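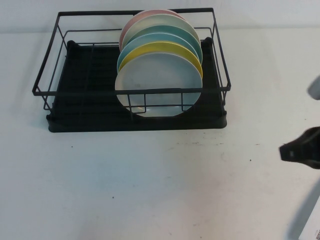 Support request – Riser teleoperation station, Lurkberg site
Category: Demonstration recording
Status: Resolved
Priority: Normal

Reported problem
During remote-control demonstrations of the dish rack task, the follower arm lags behind the operator's hand controller. The delay becomes noticeable after 25 minutes of continuous use. Operators overshoot the plates when closing the gripper, and 3 demonstrations have been rejected at review.

Initial response
The site was asked to restart the Rewi control service and repeat the task at reduced speed. The lag returned in the same session. Recording was suspended pending further checks.

Findings
The session log shows the command rate falling from 60 to 40 messages per second. The Rewi service was writing each session to the shared network drive while also sending motion commands over the same connection. No fault was found in the arm or the hand controller.

Action taken
Recording was redirected to the local disk, with transfer to the network drive after the session closes. The site then completed a full morning of demonstrations – the command rate remained at 60 throughout.

Remaining items
The rejected demonstrations are to be recorded again under the same task name. The Skondov site uses the same storage settings and has been sent this change.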